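Hurora two-arm kit, trial unit – bench notes, February
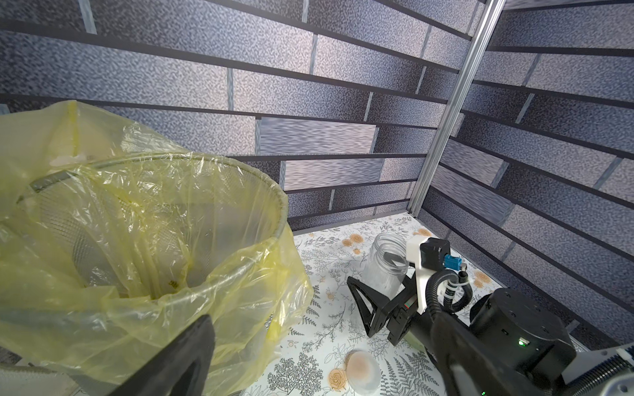

Second session with the Hurora demo kit, on loan from Stavuvance. Quoted price is 895 a month with a 400 setup fee, grippers included. Setup went by the manual except for the calibration page, which still shows the old menus. Task was jar and trash. The clear jar gives the wrist camera trouble against the fern and rose mat, which shows straight through its walls. Try a plain mat before blaming the software. Yellow bag is baggy over the basket rim, so keep the fingers clear of the folds.

To do: ask Stavuvance about spare fingertips and whether the Soliman mount fits. Rerun at 2 with the speed limit down.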